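Priltthorpe Mill open day, 10 May 2019

I had wanted to get inside Priltthorpe Mill for years. You see it from the train just before Dandport, five floors of dark brick with the chimney standing off to one side, and then the cutting swallows you up and it's gone. So when the open day was announced I booked the first tour of the morning and was at the gate with a flask well before it opened.

The day was split between the old spinning mill, the engine house and the newer buildings along the canal, which are let out to all sorts of firms and college departments. You could wander where you liked between tours, as long as you had a wristband.

We began at the bottom, in the old blowing room, where the bales were broken open and beaten clean. It has a vaulted brick ceiling, very low, and a stone floor with grooves worn into it by the trolleys. Our guide was Lautaro Quiroga, who has been repairing the building's windows for the past few winters and plainly loves every inch of it. There are 201 windows on the canal side alone, and he has had his hands on most of them. He showed us one of the original iron frames, taken out for repair, and let us feel how the glazing bars are thicker at the back than at the front. I could have stayed there for an hour (my sister, who had come for the cake, could not).

Then up the stair tower. It's a proper spiral, stone treads hung round a hollow iron column that doubled as a heating pipe, and you come out on the third floor into one enormous room. What a room! It runs 80 yards from end to end, with cast iron columns marching down the middle and daylight pouring in from both sides. The floorboards are black with old oil. On a warm day, Lautaro told us, you can still smell it, and I'm sure I could even though it was quite chilly.

The mules went for scrap long ago, but you can see the bolt holes and the long pale strips where they stood. There's also a row of pencilled sums on the wall by the hoist door, and a rather good drawing of a pigeon. 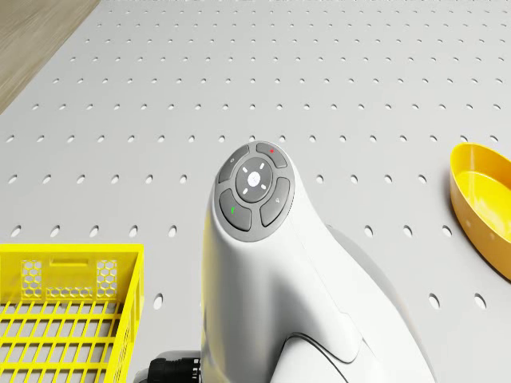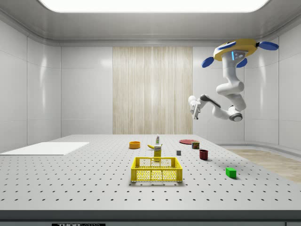 Two computer-rendered views of a white robot arm and a pale grey work surface.

After a bacon roll in the yard we went across to the engine house, which for me was the best part of the day. The engine is called Fellalus, after a ship the first owner had a share in, and it's a horizontal cross compound with a flywheel so big that half of it lives in a pit. The rope race is still complete, going right up the side of the building, with a slot at each floor where the ropes drove the line shafts. They don't have steam at present. The engine is turned slowly by an electric motor, and even so the whole floor hums very gently through your shoes. We stood on the gallery and watched the crank go round and nobody said much.

The tiling in there deserves a mention too: cream to shoulder height, then a band of deep green, then a thin brown line, all the way round. Somebody cared about that room. The brass oil cups are polished every week and the handrail is cold and smooth and lovely.

A few practical things if you're thinking of going. The stair tower has 40 steps to the third floor viewing point and they're steep, though there is a goods lift if you ask at the desk. The engine house is the coldest place on the site, so take a jumper. Parking is tight. The towpath from Dandport station is flat and takes you past the lock and the old dye works, and I'd walk it again just for the view of the chimney coming round the bend.

Lunch was at the Hapeta, the café in the former counting house. We shared a cheese and onion pie and a slab of ginger cake and still had change from a tenner. They've kept the long sloping desks and you eat your pie off them, which takes a bit of care with gravy.

There's another open day in October, when they hope to have the top floor and the water tank open as well. Tours are 6 pounds, and children go free. I've already put my name down for the tank.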